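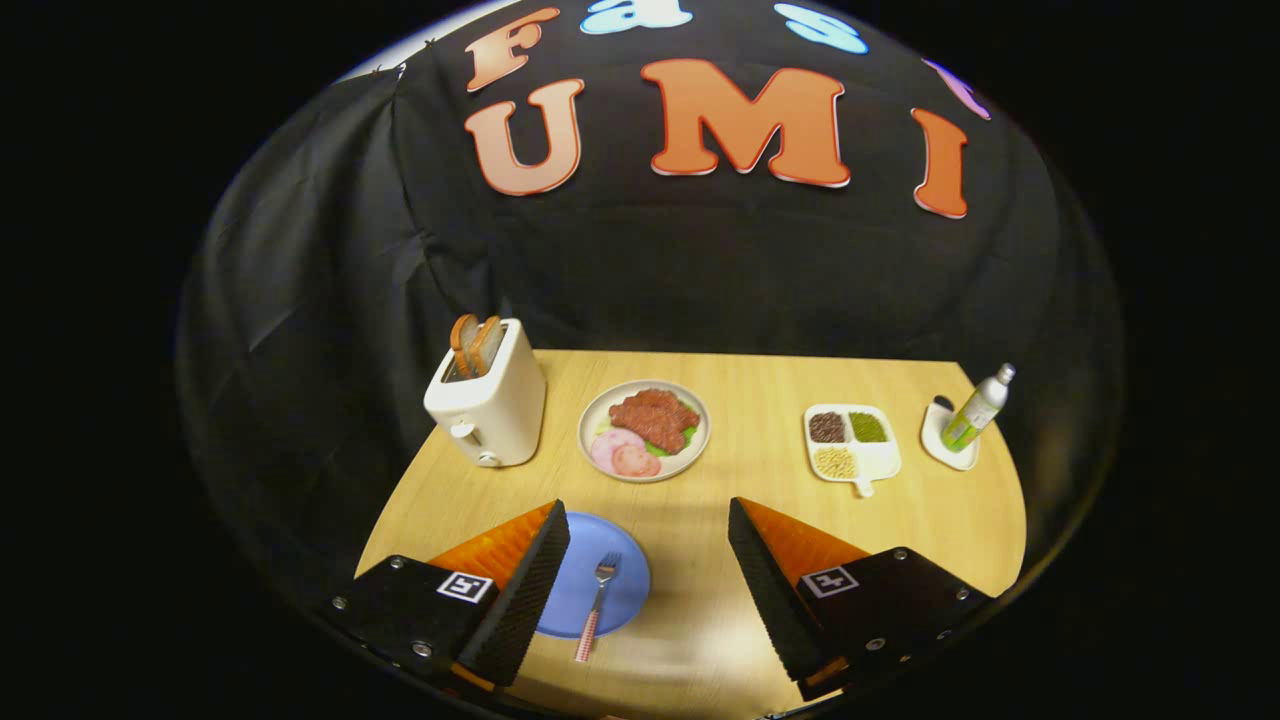
Letters on the black cloth, table in front

16 Jun 2024

Up before six, no reason. Coffee, then out to look at the back hedge before it got hot. Worse than I thought. The whole run along the Akyol side has gone brown from the knee down, and there's a gap by the compost you could push a wheelbarrow through. Mites? Or just dry. Pulled off a handful and shook it over a sheet of paper like the book says and got specks, but did they move. Couldn't tell. Need better glasses.

Kaan Kaplan called while I was still standing there in slippers. He can come for the hedge but not till the end of the month, and he wants 500 for the lot, take it down to shoulder height and haul everything away. 500! Last time it was a good bit less but that was just the top. Told him I'd think. He said don't think too long, he's got the Mova job starting and once that goes he's gone for weeks. Fair enough. He also said don't cut into the brown part because it won't come back from old wood. I know that. I think I knew that.

So the question is do I keep it or rip it out. 33 plants in that row, I know because I paid for every one of them, and carried most of them too. Hate to lose it. But half of it is just dead sticks holding up the other half.

Went to Atton for mulch before lunch. Packed. Everyone in the county buying tomato cages on the same morning. Got 16 bags, the dark shredded kind, which was all the car would take with the seats down, and even then it sat so low I went over the speed bumps like I was carrying eggs. The drip hose they had was the wrong fitting. Again. The boy at the desk said try Grerkico, so I tried Grerkico, and they close at noon. Naturally I was there at ten past.

Lunch standing up. Cheese, the end of the bread, a radish that was all fire.

Afternoon – mulched the front bed and the strip by the driveway. Kept it off the stems this time, I learned that the hard way with the dogwood. Ran out before the corner. Two more bags would do it, maybe 2 and a bit, so of course that's another trip. Back sore but not the bad kind of sore.

The hydrangea by the step has buds, finaly. Only on the low branches, where the snow covered it. Everything above is bare wood and I'm leaving it till I'm sure. The rose next to it has black spot already, picked off the worst leaves and put them in the trash, not the compost. Must remember to water it at the bottom and in the morning, not at night with the sprinkler like a lazy person.

Mrs. Akyol came to the fence around four with a bowl of cherries. Talked about the hedge. She doesn't mind either way, she says, but she'd like it if whatever goes in stays under the kitchen window so she gets the light. First I've heard of it. All these years she's been washing dishes in the dark and never said. I brought up a mixed thing instead, some viburnum, maybe a couple of serviceberries, stuff the birds like. She got quite keen. Offered to go halves on the plants! Did not expect that. Didn't say yes, didn't say no. Would have to wait till fall to plant anyway, no sense putting shrubs in now and dragging the hose around all summer.

Sums on the back of the Atton receipt after supper. If Kaan takes the whole row out, stumps too, that's more than 500 for sure. If I do the cutting myself and he only does the stumps – maybe. Would take me a week of evenings and I'd be no use for anything else. The loppers need sharpening too, they chew more than they cut.

Call Kaan back. Ask about stumps. Ask if he'd leave the chips, I could use them on the path and save hauling bags around.

Also
hose fitting, Grerkico, BEFORE noon
more mulch
wash the cherry bowl and take it back with something in it, lettuce probably, there's far to much of it
look at the brown part again with the magnifier

Clouds coming up now from the west. Left the rake out. Going to get it in a minute.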